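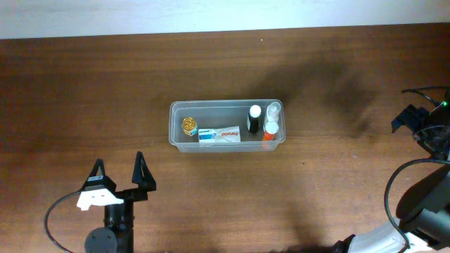
Fitzgerald Kincaid: würde die Tabletten auf keinen Fall mit den Fläschchen zusammen in eine Kiste tun. Bei uns ist mal eins ausgelaufen und danach konnte ich die ganze Packung samt Beipackzettel wegschmeißen. Zwei Kisten, fertig.

2 Antworten · 488 Aufrufe · Thema gemerkt

hazel_m
Naja, Fitz, wenn ich für jede Sorte eine eigene Kiste nehme, stehen am Ende wieder zehn Stück im Schrank und ich finde gar nichts mehr. Davon wollte ich ja gerade weg! Bisher lag alles in einer Schublade im Flur, Pflaster, Halsbonbons, Sonnencreme vom vorletzten Sommer, das Panadol irgendwo ganz hinten. Jetzt also durchsichtige Kunststoffbox, alles rein, was man nachts um drei schnell braucht, und der Rest kommt woandershin. Meine Frage war eigentlich nur: stehend oder liegend? Die Flaschen stelle ich hin, die Schachtel mit den Tabletten lege ich flach. Sieht ordentlich aus, aber die Schachtel nimmt natürlich Platz weg.

Lajos H.
Schachtel hochkant an die Seitenwand, Schrift nach oben. Dann liest du von oben, was drin ist, und musst nichts anheben. Mache ich seit Jahren so. Und bitte, bitte nicht ins Bad damit — da ist es nach jeder Dusche feucht und warm.

hazel_m
Hochkant kippt mir das um, sobald ich die Kiste aus dem Schrank ziehe. Hab ich probiert. Bad kommt nicht in Frage, die steht im Schlafzimmerschrank, zweites Fach von oben, da kommt der Kleine auch mit Stuhl nicht dran.

Trinity M.
Schwesterherz, der Kleine kommt ÜBERALL dran. Denk an Weihnachten und die Keksdose. Ich würde was mit Deckel und Verschluss nehmen. Wir haben so eine abschließbare Box von Odar, die ist zwar hässlich wie die Nacht und man sieht nicht, was drin ist, aber ich schlafe besser.

Lajos H.
Abschließbar finde ich bei Kindern auch richtig. Nur muss der Schlüssel dann irgendwo hängen, wo ihn der Babysitter findet und das Kind nicht. Viel Spaß.

Trinity M.
Zahlenschloss, Lajos. :-)

Marisol_A
Ich misch mich mal ein, weil ich das Thema gerade mit meiner Mutter durch habe. Bei ihr haben wir offene durchsichtige Kisten genommen (keine Kinder im Haus, also kein Problem) und es ist so viel besser geworden! Sie sieht von der Seite, was leer wird, und ruft mich an. Was bei uns geholfen hat: das Öffnungsdatum mit Filzstift auf jede Flasche und auf jedes Döschen. Viele Sachen halten nach dem Öffnen ja viel kürzer als aufgedruckt, Augentropfen zum Beispiel. Wir haben beim Ausräumen Zeug gefunden, das älter war als mein Führerschein.
Kleine Cremedosen und Tiegel würde ich übrigens ganz rausnehmen und zur Kosmetik stellen. Die sehen hübsch aus, aber wenn man Kopfweh hat, wühlt man nur drum herum.

Fitzgerald Kincaid
Sag ich doch. Flüssiges und Cremiges raus, Tabletten extra.

hazel_m
Fitz, das hat sie so nicht gesagt, haha. Aber das mit dem Datum ist super, das mache ich gleich heute Abend. Beim Tiegel überlege ich noch, den brauche ich halt ständig und im Bad vergesse ich ihn.

Lajos H.
Noch was zum Aufräumen: Beipackzettel unbedingt in der Schachtel lassen. Meine Frau hatte mal eine Phase, da wurden alle Blister in so einen Sortierkasten von Omero umgefüllt, Schachteln weg, Zettel weg. Sah toll aus. Drei Monate später standen wir davor und wussten bei der Hälfte nicht mehr, wie oft am Tag.

Trinity M.
Das hab ich auch hinter mir. Umfüllen ist bei Nudeln okay, bei Medikamenten lasse ich die Finger davon.

Marisol_A
Doch, Wochendosierer sind schon sinnvoll, wenn jemand jeden Tag dasselbe nimmt! Nur eben zusätzlich, die Schachteln bleiben in der Kiste. Bei meiner Mutter geht es gar nicht anders.

Lajos H.
Einverstanden, das ist was anderes.

hazel_m
Zwischenstand: Kiste bleibt, Schachtel bleibt liegen (sorry, Lajos), Datum kommt drauf. Und Trinity hat mich mit der Keksdose leider doch ins Grübeln gebracht, ich suche jetzt nach einem Schloss für die Schranktür. Hat da jemand eins, das man ohne Bohren anbringen kann? Der Schrank ist gemietet wie alles hier.

Fitzgerald Kincaid
Magnetschloss zum Kleben. Vorher die Fläche gut entfetten, sonst fällt es nach einer Woche ab.

Forum Haushalt & Ordnung · Beitrag 2677 · 10 Mal geteilt
Kontakt · Impressum · Nach oben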